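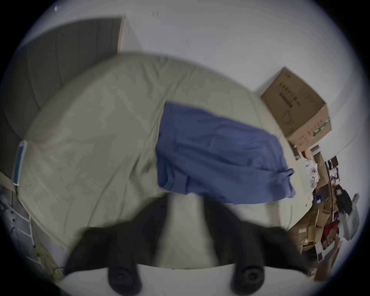 Photo: a blue garment on a rumpled bed

Creases set into clothes left on the bed, and a duvet cover that will not lie flat

Posted in Laundry and Linen, July

korkeck_flat2

I fold laundry on the bed because there is no room for a table. Two problems.

First, anything I lay out and leave for a few hours keeps its wrinkles. The blue one in the photo is typical. It comes off the airer in fair condition, goes on the bed to be folded later, and by evening has diagonal creases that I can't smooth out by hand. The care label says cotton with some polyester, 40 degrees, medium iron.

Second, the bedding underneath is always rumpled, so I am never folding on a flat surface. The cover is a plain one from Rarnik, one size larger than the duvet inside it. I pull it straight in the morning and it has ridges again by midday, with no one having been in the room.

I would like to avoid ironing if possible. The machine is a basic one with a choice of spin speeds and I use the fastest. Is the spin the cause, or the folding, or the drying? And is there a way to keep an oversized cover flat that doesn't involve buying another one?

Tomaszewski_Linens
Member, 3,000 posts

Start with the spin. Fast spinning presses wet fabric against the drum in whatever shape it has fallen into, and cotton holds that shape as it dries. Drop to 1,000 for shirts and trousers. They will come out heavier and take longer on the airer, but the weight of the water pulls out part of the creasing. Keep the fast spin for towels.

Load matters as much as speed. If the drum is packed, items cannot open out between turns. Half to two thirds full is enough for anything you don't want to iron.

Take the load out as soon as the cycle ends. Hold each piece by the shoulders or the waistband and shake it hard several times, then pull along the seams. Side seams, hems, plackets and waistbands are double thickness and shrink back at a different rate from the single cloth next to them. If you leave them they pucker, and the pucker runs diagonally into the panel. I expect that accounts for part of your trouble. Hang shirts on hangers straight away. Trousers go by the hem, upside down, with the legs matched seam to seam.

Drawstrings and ties should be pulled level at both ends and left loose while drying. A string that has bunched up inside its channel will gather the whole waistband.

For folding, the surface has to be flat and reasonably firm. A duvet is neither. When you press down to smooth a sleeve or a leg, the filling gives way under your hand and the cloth follows it into the dip. Lay a board on the bed first. An offcut of hardboard, 50 cm by 70 cm, is adequate for shirts and slides under the bed afterwards. Put a cotton sheet over it or it will snag.

Fold within a few minutes of laying out. Cotton that still feels cool to the touch is slightly damp, and slightly damp cotton left in a heap will set in that heap. If you have to stop halfway, put the pieces on the backs of chairs.

The cover: spare cloth has nowhere to go, so it collects in ridges. Sew a short tape into each inside corner of the cover and a matching loop on each corner of the duvet, and tie them. Then pull the surplus to the foot of the bed and tuck it under the mattress. The top surface will stay reasonably level. It will not be perfect with a cover one size up.

pegbag

just use a spray bottle. mist it, pull it flat, leave it 10 mins on a hanger. never ironed a shirt for work yet

funuvham_resident

Agree with the first reply on spin and shaking. Two corrections from my own use.

A board on a soft mattress rocks when you lean on it. Place it near the middle of the bed and kneel beside it, or put it on the floor.

Tapes work but they come undone in the wash if you forget to untie the duvet first and yank. I replaced mine with press studs, two per corner, and have had no trouble with them. Check that the studs are rated for the temperature you wash at.

The spray bottle method is fine on thin cotton. On anything with polyester in it the deeper creases stay, and you will need the iron on a low setting, with the garment inside out.

korkeck_flat2

Thanks. I have turned the spin down and will cut a board to size. The cover has ties at the opening but nothing in the corners, so I will try the studs first. I'll report back on the blue one after the next wash.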